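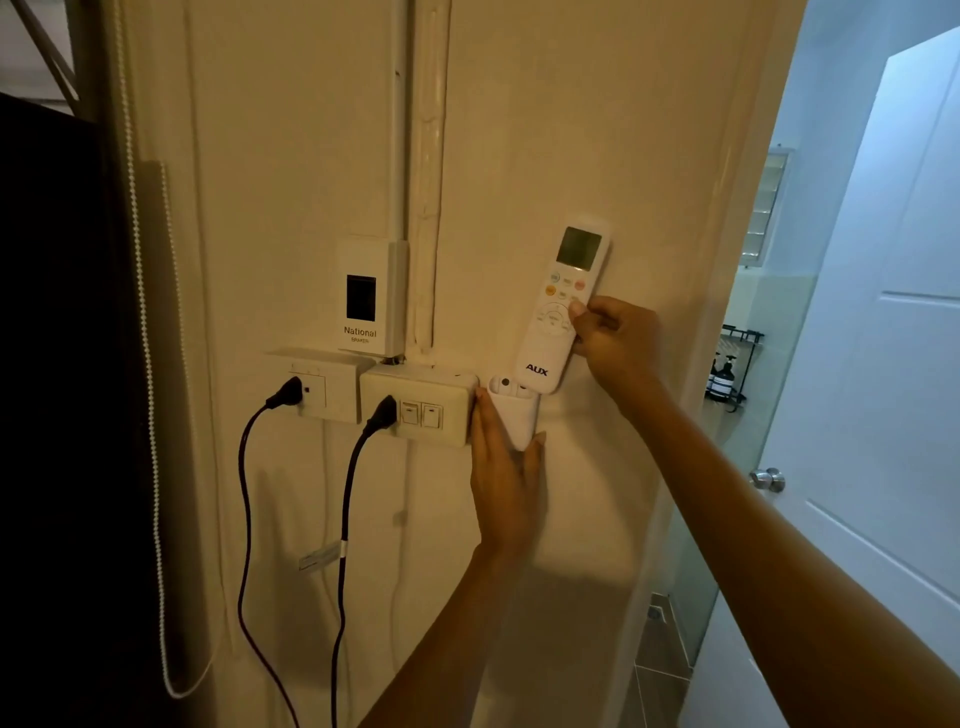 Tretar manages heating and cooling for rented apartment buildings. The company was set up in Aldale to service hydronic boilers and moved into split-system air conditioning when its building owners began replacing window units. Work is organized by building, with one technician assigned to each address and a second held as backup. Room controls are part of the contract, down to the white remote with its small gray screen and the open-topped plastic holder it drops into on the wall. Tenants keep control of their own set temperature within the limits agreed with the owner.

Posted in January by the Tretar office

The company currently looks after 2,335 apartments in 72 buildings. It employs 28 people, most of them licensed for refrigerant handling. Filters are cleaned twice a year, condensate drains are flushed each spring, and outdoor coils are washed before the cooling season. Readings from each visit go into Toltska, our in-house maintenance log, and owners receive a copy at the end of the quarter.

Spare parts are held at three depots. The largest is in Aldale and stocks fan motors, capacitors, control boards and drain pumps. The Riihimäki office handles heat pump work in cold conditions, mainly defrost faults and base pan heaters, and trains technicians from the other sites.

Tretar does not sell equipment. Replacement units are specified by us and bought by the owner directly from a supplier. Labor is billed at a fixed rate per visit, and no-cooling calls received before 2 p.m. are attended the same day.

Comments

Does the spring drain flush include the pump on top-floor units? Ours was skipped.

Reply from the office: Yes, it does. Send us the unit number and we will book a return visit.

Can owners get the Toltska reports as a spreadsheet? The PDF tables don't copy well.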